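Etside Community Rooms
Kitchen and Small Hall: Safety Walk-Round, With Comments
Date of check: 29 May 2024

A word before the list, for anyone picking this up for the first time. It takes me the best part of a morning (more if the kettle is on), and I'd much sooner you did half of it properly and came back after lunch than raced through it all. Write what you find, even if it seems a bit silly. The silly ones are often the ones we're glad of later!

1. Front door and porch
Door closes on its own: YES
Mat flat, no curled corners: NO
Comment: The left corner has lifted again. I've turned the mat round for now, but it has had a good long life and I think we should treat ourselves to a new one before September, when the evening classes start back.

2. Fire exits
Both doors open with one push: YES
Routes clear: YES, after a tidy
Comment: Somebody had left a pushchair and a folded screen by the side door. Both moved to the cupboard. Please do keep that stretch clear, even for five minutes, even when it's raining.

3. Extinguishers and blanket
Pins and tags in place: YES
Blanket within reach of the cooker: YES
Comment: The Dendico label on the kitchen one is fading and I had to take it to the window to read it. Still in date, but a fresh label would be kind to those of us with older eyes.

4. Hot water
Kitchen tap: 50 degrees
Cloakroom tap: 69 degrees, FAIL
Comment: Far too hot for little hands, and I've taped a notice over the basin. The mixing valve wants looking at, and until then would group leaders please send the children to the other cloakroom. I ran the tap twice to be sure, and let it settle in between.
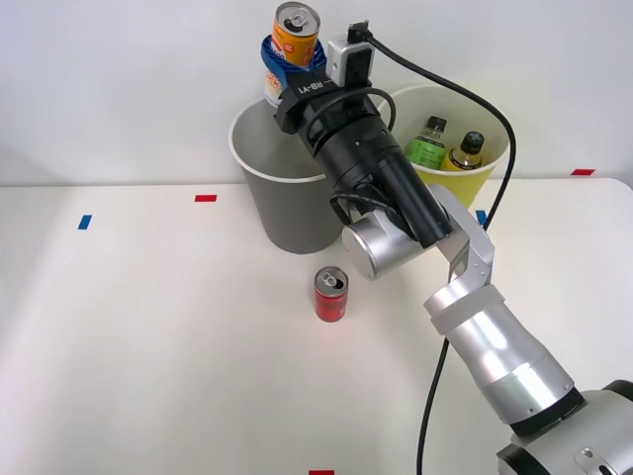 5. Tables and chairs
Legs lock firmly: YES, all but one
Stacks no higher than the line on the wall: YES
Comment: The faulty one is a Kunduswood folding table, the sort with the sliding catch, and the catch doesn't go home unless you thump it. It's at the back of the store with a label on. Please don't be tempted, however short of tables you are! We have 80 chairs and I'm pleased to say they are all sound, though a good many could do with new rubber feet, and the floor would thank us for it.

6. Sockets and leads
No scorch marks or loose plates: YES
Leads free of nicks: NO
Comment: The long lead for the Serrano urn has a nick near the plug. Taken out of use. The urn itself is perfectly all right and will manage on its own short lead if you stand it at the end of the counter.

7. Floors
Dry, no loose edges: MOSTLY
Comment: The vinyl by the sink is coming up along almost 20 centimetres of the join. It wants gluing down again, and in the meantime pick your feet up when you're carrying trays.

8. First aid box
Full and in date: NO
Comment: Short of small plasters, as ever. Eye wash fine. I've put plasters on the shopping list, next to the washing-up liquid.

To be done first: cloakroom tap, then the vinyl. The mat can wait a few weeks. Sheet to go back in the blue folder behind the kitchen door, please, with the pencil.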